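Bridumgate Shared Workshop
Inspection checklist: two-arm bench build (Cai)
Date of inspection: 17 August 2025
Inspected by: Laimutė Ozoliņš
Builders present: Yuxi Yan, Jinlong Song

1. Emergency stop within reach of both seats
Satisfactory. Tested from each seat in turn.

2. Power supplies and mains leads
Satisfactory. Supply no. 805 has a new plug and has been relabelled.

3. Base clamps
Action required. One clamp on the left arm could be turned by hand. Tighten and mark with paint before the next session.

4. Cable routing
Satisfactory with comment. The cable over the left elbow must keep enough slack for full travel. Check for rubbing at the wrist each month.

5. Speed limit in software
Satisfactory. The limit is held in the start-up file and may be changed only with the agreement of Coralie Hapeta.

6. Exposed electronics
Action required. A cover is to be fitted over the circuit board on the right gripper. Yutong Hao has agreed to print one.

7. Handover of hand tools between grippers
Satisfactory with comment. Pliers are to be passed with the jaws pointing down.
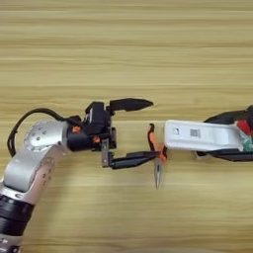

Hands must stay outside the marked area until both arms have stopped. Knives, scribers and other bladed tools are not permitted in this exercise.

8. Finger wear
Not yet due. To be examined after 3000 cycles; the log stood at 996.

9. Eye protection
Satisfactory. There are four pairs at the bench.

Result: use may continue once items 3 and 6 have been closed and initialled by the inspector. Next full inspection: December.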